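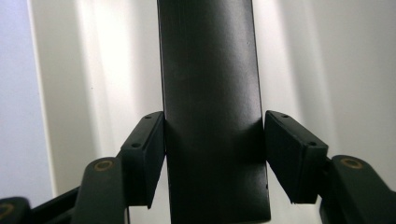 Dark charcoal, matte with a slight satin sheen

Clirden by Grerkero

We've stocked the Clirden range at Lakasach since August and it still gets picked up more than anything else on the shelf. The shape is as plain as can be: long, straight and rectangular, with crisp edges. What makes it for us is the colour. In a dim corner it looks black, then you move it near a window and soft greys come up across the surface - lovely on a pale desk or against a white wall!

Hauksdóttir is the finish you see here, and the darkest of the 3 on offer. All of them cost the same. If you're stuck between two, ask us for samples (they're free, and you can keep them) and try them at home in the evening as well as in daylight.

Care
Wipe with a soft, barely damp cloth. Please don't use polish or scouring cream - shiny patches on a matte finish are very hard to get rid of.

Ordering
Sold singly or in packs of 4. Orders over £50 go out with free delivery, normally within 2 working days. Unused pieces can come back to us in their original wrapping.

Page updated October 23, 2018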